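Ekholm erweitert sein Geschirr um einen Teller in Petrolblau

29. November 2021 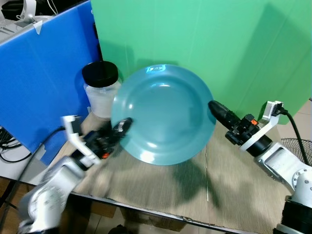

Der neue Teller aus Keramik mit breitem Rand und flacher Mulde.

Die Keramikwerkstatt Ekholm nimmt eine neue Farbe in ihr Programm auf. Der Teller der Serie Nadar, der bisher nur in Weiß und in Sandgrau erhältlich war, kommt jetzt auch in einem kräftigen Petrolblau. Die Form bleibt gleich: ein breiter Rand, eine runde und flache Mulde, eine glänzende Glasur, in welcher sich das Licht deutlich spiegelt.

Wie die Werkstatt mitteilt, hat die Arbeit an der Farbe im Mai begonnen. Es wurden 21 Mischungen gebrannt, von denen drei in die engere Wahl gekommen sind. Schwierig war vor allem der Rand, wo die Glasur beim Brennen dünner wird und die Farbe leicht ins Graue geht. Die gewählte Mischung trägt in der Werkstatt die Nummer 784, und unter dieser Nummer kann man den Teller auch bestellen.

Für die erste Auflage sind bis zu 4000 Stück geplant. Ein Teil davon geht an das Einrichtungshaus Barnum, das die Serie schon seit dem Anfang führt. Der andere Teil wird über den Laden der Werkstatt verkauft. Der Preis ist derselbe wie bei den bisherigen Farben.

Der Teller ist nach Angabe des Herstellers für die Spülmaschine geeignet, für den Backofen jedoch nicht. Wer schon weiße Teller von Nadar besitzt, kann die neuen dazu stapeln, der Durchmesser wurde nicht geändert. Ob auch die Schalen der kleineren Serie Cito in Petrolblau erscheinen, ist noch nicht entschieden. Bestellungen für den Teller werden ab sofort angenommen.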